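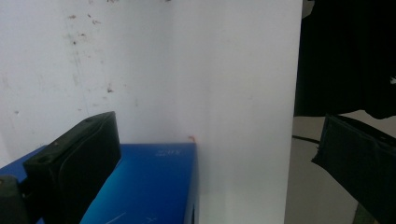
Prüfliste Ordnung und Sicherheit, Raum 14
Standort Horgan, Betriebsteil Movbridge
Formular 1298, Durchgang Dezember

Prüfende Person: Ingeborg Nägeli
Begleitung: Urs Bachmann
Zuständig für den Raum: Corina Moser
Zur Kenntnis an: Theresia Hofstetter, Selina Schwaiger

Bewertung: i. O. = in Ordnung, M = Mangel, B = Bemerkung ohne Frist, n. g. = nicht geprüft. Mängel sind in der Spalte Kommentar zu begründen und mit einer zuständigen Person zu versehen.

1. Wände und Verkleidungen

1.1 Wandflächen frei von Rissen und Abplatzungen: i. O.

1.2 Wandflächen sauber: M
Kommentar: Die weisse Wand weist kleine braune und graue Flecken auf, teils punktförmig, teils verwischt. Die meisten liegen in einem senkrechten Streifen nahe beieinander. Die Herkunft konnte bei der Begehung nicht geklärt werden. Reinigung mit mildem Mittel. Bleiben Spuren zurück, ist ein Neuanstrich zu beantragen. Zuständig: C. Moser.

1.3 Weisse Platte vor der Wand standsicher: B
Kommentar: Oberfläche deutlich sauberer als die Wand dahinter. Der Stand ist von Hand zu prüfen, sobald der Bereich davor frei ist.

2. Behälter und Lagergut

2.1 Behälter eindeutig beschriftet: M
Kommentar: Der blaue Kasten bei der weissen Platte trägt einen kleinen hellen Aufdruck, der als Kennzeichnung nicht genügt. Gut lesbares Etikett mit Inhalt und zuständiger Stelle anbringen. Etiketten der Serie Tastby sind bei S. Schwaiger erhältlich.

2.2 Zulässige Last je Behälter (30 kg) eingehalten: n. g.
Kommentar: Waage nicht verfügbar. Nachtrag durch U. Bachmann.

2.3 Behälter und Kanten frei von Klebebandresten und Fremdmaterial: B
Kommentar: An der oberen Ecke des blauen Kastens befindet sich ein sehr kleiner orangeroter Punkt, eventuell ein Rest Klebeband. Beim Etikettieren mitentfernen.

3. Tischflächen und Kleinteile

3.1 Tischfläche ohne Beschädigung, gut zu reinigen: i. O.

3.2 Gefässe auf Arbeitstischen standsicher und unbeschädigt: B
Kommentar: Betrifft den blauen, nach unten schmaler werdenden Gegenstand am weissen Tisch, der Form nach etwa ein Becher oder eine Vase. Gefässe dieser Form kippen leichter als zylindrische. Abstellen mit genügend Abstand zur Tischkante, nach Gebrauch zurück an den vorgesehenen Platz. Die Innenseite wurde nicht beurteilt.

3.3 Gefässe dürfen nicht zur Aufbewahrung von Reinigungsmitteln verwendet werden: n. g.
Kommentar: Weisung 191 ist den Benutzenden des Raumes erneut abzugeben. Unterschriftenliste an Th. Hofstetter.

3.4 Beleuchtung am Arbeitsplatz blendfrei: B
Kommentar: Auf dem hellen Tisch entstehen stellenweise starke Aufhellungen. Helle Gegenstände heben sich dort schlecht ab. U. Bachmann klärt, ob eine matte Unterlage beschafft werden kann.
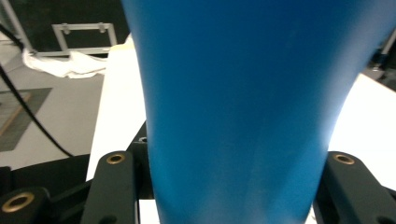

4. Boden, Matten und Verkehrswege

4.1 Bodenbelag eben und ohne lose Stellen: i. O.

4.2 Matten liegen flach, Ränder nicht aufgebogen: B
Kommentar: Dunkle Matte mit hellbraunem Rand auf dem grauen Boden. Die rutschhemmende Wirkung ist jährlich zu kontrollieren, ein Nachweis lag bei der Begehung nicht vor.

4.3 Durchgänge in voller Breite nutzbar: i. O.

5. Textilien und Gestelle

5.1 Tücher zusammengelegt oder aufgehängt: M
Kommentar: Hinter dem weissen Tisch hängt ein zerknittertes weisses Tuch über einer Kante. Tücher sind nach Gebrauch zusammenzulegen oder in die Wäsche zu geben. Zuständig: C. Moser.

5.2 Metallgestelle standsicher, Klammern fest: B
Kommentar: Hellgrauer Metallrahmen mit zwei kleinen Klammern an der oberen Schiene. Festsitz der Klammern bei der nächsten Begehung prüfen. Es dürfen nur leichte Gegenstände angehängt werden.

6. Weiteres Vorgehen

Die Mängel 1.2, 2.1 und 5.1 sind bis zur nächsten Begehung zu beheben. Die Erledigung ist im Formular mit Kürzel zu bestätigen. Die nicht geprüften Punkte 2.2 und 3.3 werden gesondert nachgetragen. Rückfragen sind an I. Nägeli zu richten, täglich bis 14 Uhr.

Für die Prüfung: I. Nägeli
Gesehen: U. Bachmann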